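Re-sorted the utensil drawer on Sunday. It is 400 mm wide inside, and one deep tray had been holding everything. The replacement is a set of narrow plastic bins, roughly one category per bin: long utensils, spoons, metal.
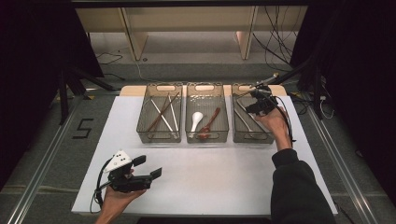

How long should a bin be for chopsticks?

Mine measure 218 mm, so I allow 26 mm extra and lay them flat.

Washing is the limiting factor. Anything with a textured base holds crumbs and needs a brush. 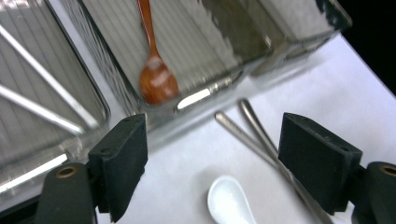
Wood gets its own compartment in the final layout. It dries slower than steel and I oil it every December. A reddish-brown spoon fits a ribbed clear dish well enough, bowl toward the front. Ladles are still unassigned.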